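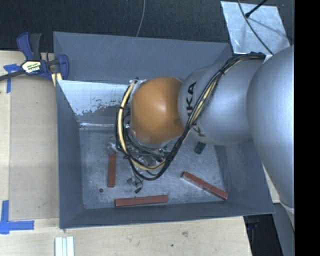
Progress report to Graciela Montecinos, Stastach program office

Dear Graciela,

Thank you again for your patience while we got the safe-working rules for the bin-picking cell into shape – it took longer than I promised in December, but I'm so much happier with them! Prys has rewritten the entry procedure, and the arm now stays at reduced speed whenever anyone is teaching a new pick. Ebere has trained 10 operators, with two still to go. The cable inspection checklist goes to Velimir next for his comments.

Warmly,
Nermina Vlachou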